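**Coolant level drops but no leak anywhere**

**alun_nicholas** · September 22, 2024

Deritz wagon, bought used in December. The reservoir drops below the low mark every 635 miles or so I'm told is normal, but I don't buy it. No puddle, no smell in the cabin. 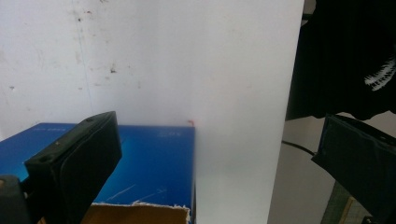 I top it up with the same pink stuff each time. The shop pressure tested it cold and found nothing.

**wimsegers**

Test it hot. Mine held pressure cold for 13 minutes and dropped as soon as the engine warmed up. It was the water pump seal.

**tyson_t**

Replace the cap first. It's cheap.

> Replace the cap first

**veerle.l**

I wouldn't. I bought 2 caps before I found the cracked hose. Get a block test done so you can rule out the head gasket. 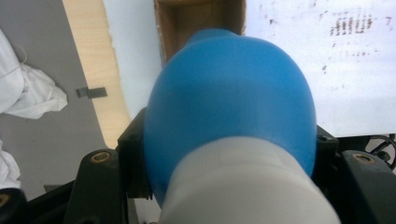

### Update from alun_nicholas

Block test was clean, the fluid stayed blue. They want to test it hot next.
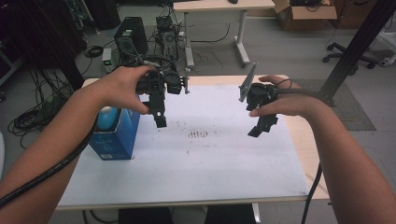 Hoekstra quoted me for a pump and thermostat together, and I'm not paying for both on a guess. I'd do the pump myself, but the lower bolt is a two-handed job with no room for even one. On a light wooden table with both forearms free, fine. Under that intake, no.

**wimsegers**

Take the wheel liner out and you can reach it from below. Four clips.

**tyson_t**

Still say cap.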